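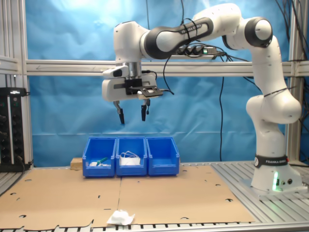
Sundora Clinic Supplies | Medical Storage and Packing Team

Three blue bins for small clinic supplies: new storage set available from December

ALTON, November 2018. Sundora Clinic Supplies announces a new storage set for small medical consumables. The set has the name Trirkano and it is made for treatment rooms, school nurse offices and small clinics, where masks, sealed pouches and other small articles are often kept together in one drawer. It will be delivered to customers from December.

The set consists of three blue plastic bins which stand side by side. They are open at the top, so the staff can see the content without lifting a lid. All the bins have the same form, and they can be placed on a table, on a shelf or on a cart.

"We visited many treatment rooms before we decided on the size," said Zamfira Rusu, head of the storage and packing team. "In almost every room we found a good cabinet and good labels, but the small things were in a carton on the floor of the cabinet. The nurse had to kneel to find one sealed pouch. For us this was the starting point."

The bins were tried for 13 weeks in eight treatment rooms of the Panicker clinic group. The staff of each room could choose what to put in the bins and in which order. At the end of the trial, 31 members of staff filled in a questionnaire, and their answers led to two changes. The first version had a loose divider in every bin, and this was taken out of the set. The printed card with suggestions for filling is now one page long and uses larger letters.

The arrangement most rooms kept at the end was simple. Sealed sterile pouches go in the left bin. Face masks go in the middle, where they can be reached with either hand, and they are laid in one stack with the ear loops toward the front. The right bin is for the mixed small items that are packed one by one.

"The middle bin is the one that becomes empty first, and people fill it too high," said Sowmya Nadar, who coordinated the trial at Panicker. "I asked my colleagues to put in one stack only and to leave the other masks in the cabinet. After two weeks it was a habit. With the mixed bin we needed more patience, because each person has a different opinion about what is a small item."
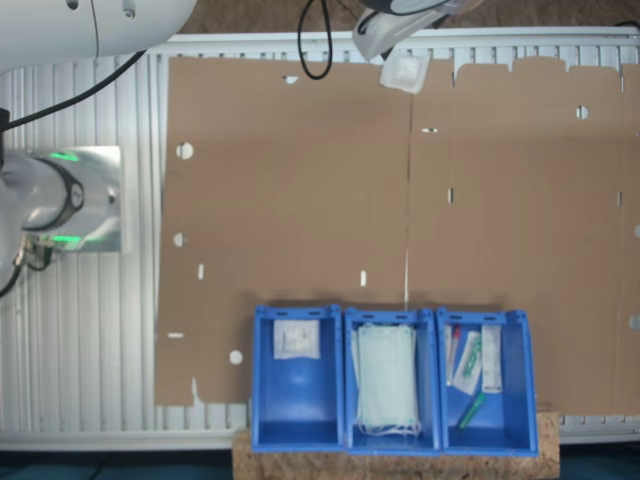 How to fill the bins

The filling card is included in every set. Its text was written by Thirumalai Gounder of the Sundora packing team, and it gives the following advice:

Clear a flat surface and lay a clean sheet of cardboard on it before you unpack the cartons.

Sort the articles on the sheet first. Check the date and the seal of every sterile package, and put aside any package that is open or damaged.

Lay sealed pouches flat with the printed side up.

Place the masks in the same direction. Do not press the stack down.

Put long packages in the mixed bin at an angle if they do not fit straight. Do not bend a sterile package.

Place older stock in front of newer stock. Return the remaining articles to the cabinet.

The bins are intended for articles in their own packaging. They should not be used for sharps or for waste, and they do not replace the locked storage of medicines.

Cleaning and replacement

The bins can be wiped with the usual surface cleaner of the clinic. They should be emptied completely before wiping and must be dry before they are filled again. Single bins can be ordered, so a customer who loses or damages one bin does not have to buy a complete set.

Orders and delivery

Advance orders have been received from 83 treatment rooms. These will be served first, in the order in which they arrived. The sets are packed in Alton, and the bins travel one inside the other to save space in the carton.

Erdal Ateş is responsible for orders and delivery dates. Questions from schools should be sent to Subbarao Chacko, who can also provide the filling card in large print. Both can be reached through the Sundora office in Alton.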